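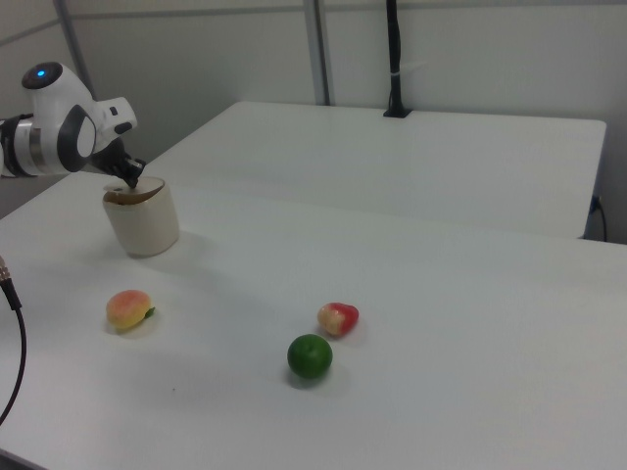 La tasse couleur crème, sur la table blanche.

Su-chen Liao m'a appelée un mardi soir pour me demander si j'aimais les furets. J'ai répondu que oui, comme on dit oui à quelqu'un qui vous a prêté sa voiture tout un été, et le lendemain j'avais un furet dans ma salle de bains (dans le panier à linge, pour être précise, roulé dans mon seul peignoir propre).

Il avait des papiers, figurez-vous ! Sur ses papiers il s'appelait Zorngate de Ballurano. J'ai essayé une fois, à voix haute, dans la cuisine : « Zorngate, descends de là. » Il est resté sur le grille-pain et moi je me suis sentie ridicule, avec l'impression d'appeler un notaire à table.

Il fallait donc un autre nom. J'ai passé la soirée avec un carnet et une tisane. Ma mère, au téléphone, proposait Noisette. Ma mère propose Noisette pour tout, elle l'avait proposé pour moi. Mon frère voulait Gérard et riait tellement de sa trouvaille qu'il a fallu raccrocher. Le vétérinaire, M. Avotiņš, m'a simplement conseillé deux syllabes et une voyelle claire à la fin, puis il a écrit « furet » sur le carnet de santé en attendant, et il a noté le poids, 600 grammes, d'un air satisfait.

Pendant deux semaines, l'animal s'est donc appelé Furet. Enfin, Furet quand il était sage, et toutes sortes de choses quand il ne l'était pas. Il volait. Il volait les chaussettes, les bouchons, les pinces à cheveux, la moitié d'un citron, et il rangeait tout ça derrière la machine à laver avec un soin que je n'ai jamais mis dans mes propres placards. Un dimanche, j'ai tiré la machine et j'y ai retrouvé un gant que je pleurais depuis mars, alors qu'il n'habitait même pas chez moi en mars ! Je n'ai toujours pas d'explication, et je lui ai quand même présenté mes excuses pour l'avoir accusé du reste.

J'avais fait des listes, évidemment. Les noms de fromages d'abord (Comté, Tomme, Brousse), puis les rivières, puis les gens que j'avais aimés, et là j'ai refermé le carnet, parce qu'on ne crie pas le prénom d'un ancien fiancé dans une cage d'escalier à onze heures du soir. J'ai essayé Pirate pendant une journée entière. Il m'a mordu le gros orteil.

Et puis il y a eu l'histoire du tapis. J'avais commandé un tapis chez Lirnano, 425 euros, une folie, gris perle, la chose la plus adulte que j'aie jamais achetée. Les livreurs l'ont déroulé, je leur ai offert un café, et quand je suis revenue avec les tasses il y avait une bosse au milieu du salon. La bosse avançait. Elle a contourné la table basse, hésité devant le canapé, fait demi-tour. Le plus jeune des livreurs a reculé contre le mur en disant tout bas : « Madame, ça bouge. » Et moi, sans réfléchir, j'ai crié : « Tino ! »

Je ne connais aucun Tino. Je n'en ai jamais connu. C'est sorti tout seul, comme un éternuement. La bosse s'est arrêtée net, une petite tête est apparue au bord du tapis, pleine de peluches grises, et elle m'a regardée avec l'air de dire : oui, quoi ?

J'ai rappelé Su-chen dans la foulée. Elle a écouté toute l'histoire, les livreurs, la bosse, les peluches, puis il y a eu un long silence.

« Mais tu l'avais lu sur la boîte, non ?
– Quelle boîte ?
– Sa boîte de transport. Je l'avais écrit dessous au feutre. C'est comme ça que je l'appelais, moi. »

Je suis allée chercher la boîte à la cave, en chaussons. Dessous, il y avait bien quatre lettres bleues à moitié effacées. Je jure que je ne l'avais jamais retournée. Tino, lui, m'avait suivie dans l'escalier, et quand je me suis relevée il repartait déjà vers l'étage avec mon chausson gauche.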